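Humidity log, June

6:40 a.m. Cellar hygrometer at 100 again, which I do not trust. Swapped the battery and put the sensor in the salt jar for calibration. Deepika says the old Krishnan unit drifted the same way before it quit. Dehumidifier tank full overnight - emptied it, cleaned the filter, set the timer to 3 hours on.

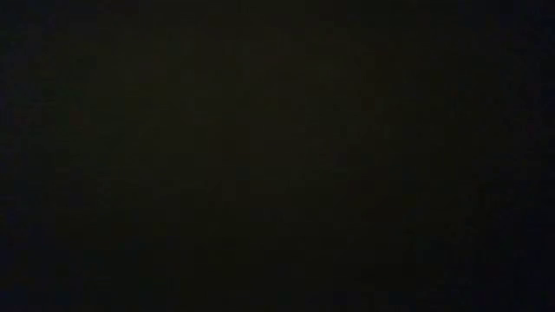 How long does the salt test take? At least 24 hours in a sealed jar, with the salt damp but no standing water.

Afternoon. Taped plastic sheet to the north wall to see which side the moisture forms on. Edges sealed on all four sides. Moved the seed boxes upstairs. Brian wants the wall painted, but paint can wait for the sheet result. Gray DRYFLIGHT is out with the rest of the cloth things for airing.

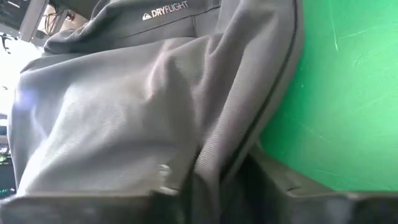 Evening

Upstairs hall reads 28 on the second meter. Too low, so that one goes in the jar next. Need more salt.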